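16 July 2020

I have spent most of this week arguing with a piece of software about what counts as a sock.

Some background for those who only come here for the bread posts. The bedroom task is the one where the robot picks clothes off a bed and puts them in a container on the floor. It sounds like something you could bribe a six-year-old to do. Our planner, Gelum, has been working on it since June and has so far developed a rich inner life and very few results.

Gelum works the way most of these things do. Perception hands it a set of blobs, each with a label and a confidence, and Gelum decides which blob to go for, which hand to use and how to get there without punching the mattress. The trouble starts at the blobs. Clothes in a heap are one blob or five, depending on the light and (I suspect) on spite. A black shirt under a white shirt is a shirt with a shadow. Move the head two degrees and the shadow gets promoted to a garment, the plan is thrown out, and the arm, already on its way, stops in midair to think about it.

I went through the replan log for one run and found 417 of them. That was a single run, on a single bed. The arm had spent more time changing its mind than I did choosing a college. 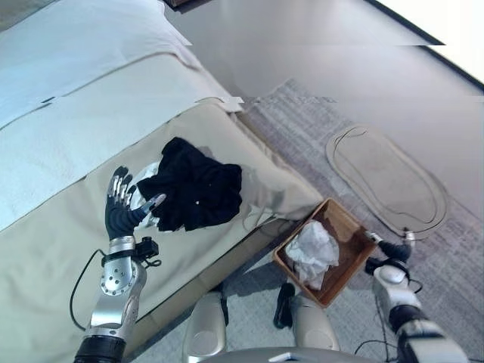
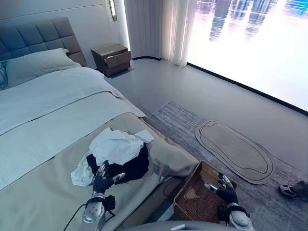 So I did what anyone would do and added a timer. Once Gelum commits to a grasp, it has to stay committed for 2 seconds unless the collision checker screams. This is called hysteresis when you write it up and "stop fidgeting" when you don't. It cut the dithering by a lot. It also meant that when the blob really had changed, the hand carried on with great dignity and closed on bedspread.

The bedspread is its own problem. To a depth camera a fold in a throw and a folded sleeve are the same thing, and the segmentation model we got from the Fanent people was trained on clothes lying on hard, flat tables. It had never seen a bed. Every wrinkle was a candidate. At one point the top-ranked grasp target in the whole room was a corner of the pillow, 0.91 confidence, labeled "towel." I have a certain respect for that.

What has helped is dull. I fit a rough surface to the bed before anything else happens and throw out every blob that doesn't stick up from it by more than a couple of centimeters. Thin things get missed, so there's a second pass by color, and the second pass is bad at white on beige, and I'm pretending not to know that until next week.

The other fix was in Kitetti, which is our replay tool and which I've been rude about on this blog before. It now draws the plan the robot believed in at each timestep instead of the plan it ended up with. Before that, every failure looked like a perfectly sensible decision made by someone else. With the stale plans visible I found a transform for the left wrist that was arriving 492 milliseconds late, and had been for as long as I'd been tuning grasp offsets to compensate for it. All those offsets are now wrong. I deleted them and went for a walk.

Still on the list: the release. Gelum opens the hand when it thinks the garment is over the container, but it measures from the palm, and a sleeve doesn't hang from the palm. I've started reading a 2008 thesis by someone who modeled a hanging cloth as a chain of sticks, and I am going to try it with three sticks and low expectations. Then the Salminen merge, which I keep putting off, as it touches every config file I own.

Bread post on the weekend, if the starter is still alive.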